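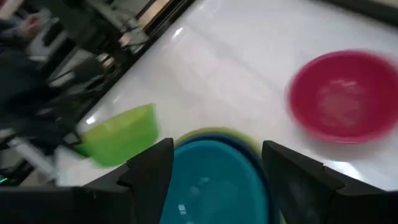
31 de mayo de 2021

Puesto de dos brazos, tarea de apilar cuencos. Apunto lo de las reglas antes de que se me olvide, que mañana Tolera pasa la hoja a limpio.

Lo hablado con Marlene y Hsin-yi:

– Manos fuera del marco negro mientras haya par en los motores. El marco es el límite, aunque el brazo esté quieto. Quieto no es parado. Si hay que recolocar un cuenco: pausa, decirlo en voz alta, esperar respuesta, y entonces la mano.
– Un solo operador da órdenes. El segundo mira y tiene la seta al alcance. No vale mirar el portátil «un momento».
– Velocidad reducida en cualquier prueba nueva, 50 mm/s hasta que salgan 6 repeticiones seguidas sin contacto entre brazos. Bereket quería subir antes, le dijimos que no.
– La zona central la ocupa un brazo cada vez. Hoy esto depende de quien teleopera, no hay bloqueo por software. Pendiente!! Mekdes mira si Sikder deja poner el volumen compartido en la config o hay que hacerlo a mano.

Sobre los cuencos: la pinza coge del borde, fuerza baja. Con los encajados el problema es saber cuántos se lleva. Regla provisional: antes de levantar una pila, confirmar con la cámara de muñeca qué bordes quedan entre los dedos. Si la imagen sale movida no se confirma nada – se para el brazo, se deja asentar y se mira otra vez. Me parece lento pero no tengo nada mejor.
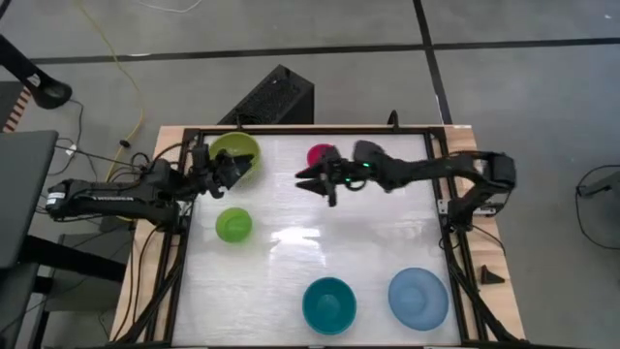

Puesto con los cinco cuencos separados y las dos pinzas abiertas. Reflejo de la luz del techo en el centro del tablero.

El reflejo molesta. Propuesta de Hsin-yi: anotar en cada sesión el estado de las luces, igual que anotamos la calibración. De acuerdo. Lo de cambiar el tablero por uno mate lo dejamos para junio, hay que preguntar precio a Piltosik.

Cables: no me gusta cómo van los del brazo izquierdo, bajan por el borde de la mesa. Y hay cable por el suelo. La norma interna dice recogidos o con canaleta en zona de paso, y no lo estamos cumpliendo. Pedir canaleta. Miraré tambien lo del cable enrollado del lado derecho.

Registro: nombre de sesion + operador + observador, los tres, siempre. En la carpeta de Gresta hay 11 episodios sin observador, no se usan hasta saber quién estaba. Marlene pregunta.

Falta: etiqueta de límite en el marco, texto para la hoja (Tolera), repetir parada de emergencia con los dos brazos en marcha y apuntar el resultado aquí.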